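Vollum Votes Yes on Card Room Hours, No on a Second License

4 November 2020

The ballots in Vollum are counted, and the town has given two different answers about gambling on the same night. Voters agreed to let the existing card room stay open later, and they refused to allow a second one to be licensed. Both questions were decided by the town itself, and neither needs any approval from the county. 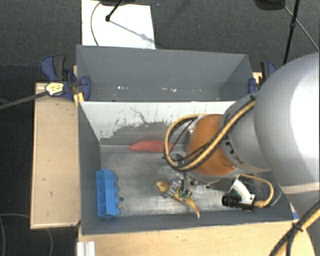

The first question asked if the card room on the Nikik road may keep its tables open until two in the morning. Until now it had to close at eleven. The question passed, with 3659 ballots in favor, and the margin over the other side was 539. The new hours do not start at once. The town clerk must first certify the result, and after this the licensing office has to write a new version of the house permit. Our understanding is that players will see the late tables in May at the earliest.

The second question was more disputed. It would have let the town give one more card room license, with a limit of twelve tables, to any operator who could show a clean record and enough parking. The only company which had spoken in public about applying is Batista, the operator of two small rooms farther down the valley. The question failed by 93 ballots. This is close, but it is outside the limit for an automatic recount, and Batista has told us by e-mail that it will not ask for one.

Many readers wrote to us before the vote with the opinion that the two questions would pass or fail together. We had the same opinion, and we printed it in the last newsletter, so we have to correct ourselves. A good number of people said yes to the hours and then no to the license. Rocío Quezada, who led the campaign against the second question, explained it to us in this way: "People know the room we have. They know who runs it and where the cars go at night. With a new license they were asked to trust somebody they had not met yet."

Natalie Hebden worked on the other side and she does not agree. In her view the wording on the ballot was the problem. The second question was one long sentence of almost 894 characters, and the words "additional gaming establishment" came in it before the table limit did. She thinks that several voters stopped reading there and imagined a casino with slot machines. Slot machines were never a part of the proposal, and they remain prohibited in Vollum under both results.

What changes for players

For people who play in the evening league, the most important thing is that the league schedule stays the same through the winter. Games begin at seven, and the last hand is still dealt at ten forty-five until the new permit is posted on the door. Please do not ask the dealers to continue after this time. They can lose their badges for it, and the room can receive a fine.

The buy-in limits also stay as they were. There was a rumor that the later hours would bring higher limits after midnight. We asked Neville Whitlock, the manager of the room, and he said that he has made no request of this kind. If he wants to make one later, it has to go to a public hearing first.

The self-exclusion list will be kept at the front desk as before. With the new hours, there must be a trained person at the desk the whole night, and the room is now looking for two people for this work. The pay is not decided yet. Anybody who is interested can leave a name with Pauline Mellor at the desk in the afternoon.

There is one open point about money. The town receives a fee for each table and each hour of play, so later hours should bring more income, but the ballot text did not say where this income goes. In the past it went to road repair - mostly the Nikik road, which the room's visitors use. Some residents would like a part of it to go to the counseling service, and this will be discussed when the town budget is opened again.

Other short news

The registration for the Vimura amateur tournament is still open. Players who registered last season keep their seat number if they confirm it in writing. Freya Parsons is collecting the forms, and she asks that you write your league number clearly on the first page, as several forms came in without it.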